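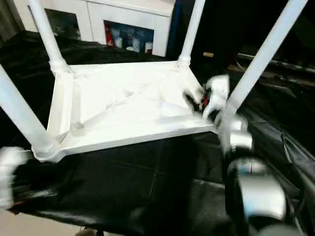 Gilang Yeoh
Manager, Shared Equipment, Givarby

Flerkasex Two-Arm Work Station

Category: Handling and assembly
Location: Mondal workshop
Availability: By booking, operator supplied
Control software: Skirkix

Overview

The Flerkasex is a pair of jointed robot arms, each fitted with a two-finger gripper, mounted so that both can reach the same piece of work. Givarby makes it available to manufacturers, repair shops, care providers and training colleges that wish to find out whether a particular manual task can be handed to a machine. It can be booked for a short trial or for a longer program of testing.

The enquiries we receive fall into two groups. Shop owners ask about assembly, sorting and packing. Care and housing organizations ask about laundry, dishes, tidying and putting furniture together. Both are asking whether a general-purpose machine can do ordinary chores yet. Our present answer is that it can do parts of many chores, under supervision and at a slower pace than a trained person. A small number of tasks can be done well enough to justify further spending. This page sets out what the station offers and where its limits lie, so that clients can judge whether a booking would be worthwhile.

Suitable tasks

The station is best suited to work in which one hand steadies a part while the other moves or fastens something. Light furniture is a good case. A small table turned upside down gives the arms a stable base and leaves the leg joints open to view. The work also contains most of the difficulties found in a home or a small shop: smooth round parts that slip, joints that must line up, and pieces large enough to block the view of the corner being worked on.

Other tasks that have been trialled at Mondal include:

Placing lids on tubs and pressing them closed
Loading and unloading parts trays
Folding hand towels and flat cloths
Sorting mixed hardware by size
Wiping down a clear, level surface
Bagging dry goods

Results vary a good deal within this list. Parts trays are handled reliably once the tray position is fixed. Folding cloth remains slow, and the quality of the finished fold depends on how the cloth was lying at the start. Bagging is sensitive to the type of bag, and clients should bring the exact bags they use in their own premises.

Specifications

Arms: two, jointed, silver and black
Reach of each arm: 800 mm
Grippers: two-finger, one per arm
Recommended maximum width of a single part held in one gripper: see the task sheet supplied with your quotation
Clear space required on each open side: 500 mm
Camera view: from head height, facing the work
Operating modes: guided by an operator, or running a learned task
Emergency stop: wired, within reach of the operator at all times 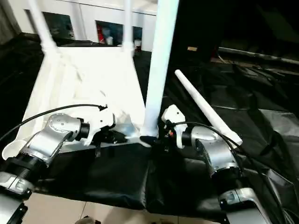
Both grippers near the foot of an upright leg, with black cloth under the work.

Performance on furniture work

Table legs have become our most requested demonstration, and clients often form their view of the whole station from it. We therefore describe the work in some detail.

The task is divided into four stages: locating the corner, bringing the grippers to the leg, aligning the leg with its fitting, and securing it. Each stage is scored separately. An overall pass is recorded only when all four are completed without the operator touching the work or taking control of an arm.

Locating the corner is seldom a problem in good light. White parts under strong lighting are harder, and glare can hide the edge of a panel from the camera. We advise clients to test under lighting similar to that of their own building, and not only under the lamps in our workshop.

Bringing both grippers to the same leg requires care. The arms must approach closely without touching each other, and cables on the upper side of the grippers need room to move. Skirkix plans the two arms together and will pause them if the planned paths come too near. Clients sometimes take these pauses for faults. They are normal, and the time lost is included in our reports.

Alignment is where most failures are recorded. A person feels at once when a thread has crossed or a peg has caught, and adjusts without thinking about it. The station has a much more limited sense of contact. It may continue to push a part that a person would have backed off and tried again. For this reason the force limits are set low for all first trials, and a client who wishes to raise them must supply spare parts.

The Skirkix log for this station now holds 1,668 scored attempts across all furniture tasks. Attempts that ended early are kept in the log and are counted as failures. Clients receive the full record for their own task, including every occasion on which the operator had to step in.

Household use

The Flerkasex is not approved for use in an occupied home, and Givarby will not hire it for that purpose. It has no means of moving from room to room. It requires a cleared area and a trained operator, and people must stay outside the marked line while the arms are powered.

Household tasks may still be tested on it, and we encourage this. A housing provider that wants to know whether a machine could one day change a pillowcase will learn more from a few sessions with its own pillowcases than from a promotional video. Karabo Botha, our trials lead, can help to break a chore into stages that can be fairly scored. Her standing advice is to begin with the most tedious stage and leave the remainder of the chore to a person.

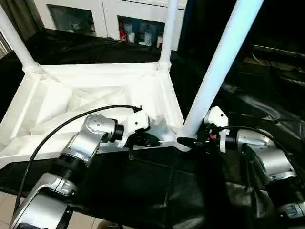 Preparation of the work area takes longer than many clients expect and should be allowed for in the booking. Parts must be set out where both arms can reach them. Loose covers and sheets should be smoothed in the places where small parts may be set down, as a screw resting in a fold of dark material is difficult for the camera to find. Anything not needed for the task should be moved out of reach of the arms.

Shop-floor use

Small manufacturers generally come to us with a narrower task and a clearer idea of what it costs them. This makes the trial easier to design. The questions we ask at the outset are these:

How many times is the task done in a shift?
How much do the parts differ from one to the next?
What happens if a part is dropped or damaged?
Who would be on hand to clear a stoppage?

The last question is often the deciding one. A station that stops and waits for help is of little value if the nearest staff member is at the other end of the building. In several trials the arms performed the task to a good standard, and the client declined to proceed on staffing grounds. We regard those as useful results.

Where the parts are identical and arrive in the same position every time, a simpler fixed machine will nearly always be faster and less costly than a two-arm station. We will say so in our report.

Hire rates

Single session, with operator: $400
Full day, with operator: $800
Additional task set-up, per task: $500

Rates include use of the work area, both grippers and the written trial report. Consumables, replacement parts and freight of client materials are extra. Registered training colleges may apply for a reduced rate between February and the end of the teaching term.

Conditions of use

All persons attending must complete the site safety briefing before entering the work area. Long hair must be tied back, and lanyards and loose jewellery removed. The operator may stop a trial at any time and is not required to give notice.

Clients must bring enough parts to allow for breakage. Glass, open liquids, powered tools and sharp blades are not accepted without prior written agreement.

Video of each session is retained with the trial report. Clients who do not wish their products to be recorded should raise this at the time of enquiry, as some forms of scoring cannot be carried out without it.

Enquiries and bookings

Please send a short description of the task, the dimensions and weight of the largest part, and a photograph of the work as it is currently done. Technical questions should be marked for the attention of Karabo Botha. Questions on rates, access to the Mondal workshop and insurance should be marked for Gilang Yeoh.

A booking is confirmed once the task sheet has been signed and returned.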